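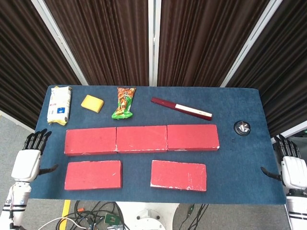 Pleated curtain

A pleated curtain is a hanging textile whose fullness is gathered into regular folds and held there by stitching, tape or heat setting. It is used in homes, hotels, meeting rooms and theaters, and a large number of benefits have been claimed for it, few of them well tested.

Types

Pinch pleats are sewn by hand or machine at the heading. Pencil pleats are drawn up with a corded tape. Heat-set pleats, common in synthetic fabrics, run the full height of the cloth and survive washing to a degree that depends on who is asked. The "Seltow fold," often listed as a separate type, is a narrow box pleat under a trade name.

Origin claims

Sales literature from the Bozsik mill dates the full-height pleat to a workshop in Vilthorpe 200 years ago. The textile historian Magdolna Orbán found no record of such a workshop and regards the story as advertising – the earliest mention she located was in a price list printed by the mill itself. Later handbooks repeat the claim without a source.

Sound and heat

Makers commonly state that dense folds quiet a room. Cloth does absorb some high-pitched sound, but low notes pass through it with little change. The supplier Badia advertised a 30 percent saving on heating. Nafula Obura, reviewing the trial behind the figure, noted that it covered 7 rooms over 5 nights in December, with no uncurtained room for comparison. Badia dropped the number from its catalog but kept the word "proven."

Care

Labels usually advise dry cleaning. Many polyester pleats can be washed cool and hung damp, though strong dyes, dark browns among them, may fade unevenly along the outer edge of each fold. Vacuuming with a soft brush removes loose dust. Sprays sold for "restoring" pleats have not been shown to do more than steam.

See also: Drapery; Curtain rail; Valance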